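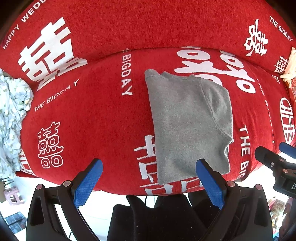

A success rate for garment folding means very little until the author says what counts as folded. Most papers I reviewed in August gave a single percentage and a threshold on the outline of the finished shape, usually overlap with a target rectangle. Outline overlap rewards a flat, neat silhouette and ignores how the layers lie inside it. A folded grey garment with a sleeve section bunched to a point at one side, lying on a red blanket covered in white lettering, is a harder case for such a score than a tea towel on a plain bench. The segmentation has to ignore the print, and the rectangle has no sensible place to put the sleeve.

Zdeňka Hubáček and Kyrylo Yatsenko rescored 128 folds from the Porkow set by hand, with two raters per fold. The overlap measure passed 70 of them. The raters disagreed with it on over 6 of those passes, nearly always over a sleeve. That is a small number, but it is close to the margin by which Porkow's authors claim to beat their baseline.

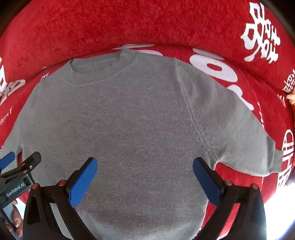 Grey sweater laid out front side up, both jaws of the near gripper open.

My second complaint concerns the starting state. A sweater spread with its neckline and sleeves in view is a different problem from the same sweater in a heap, and the two should never share a row in a results table. Oldřich Beneš argues that separate rows make the samples too small to be useful. I think he is right about the samples - the remedy is to collect more, and to print the small numbers meanwhile.

Reviewers could ask for the starting state, the scoring rule and the rater agreement before reading any further.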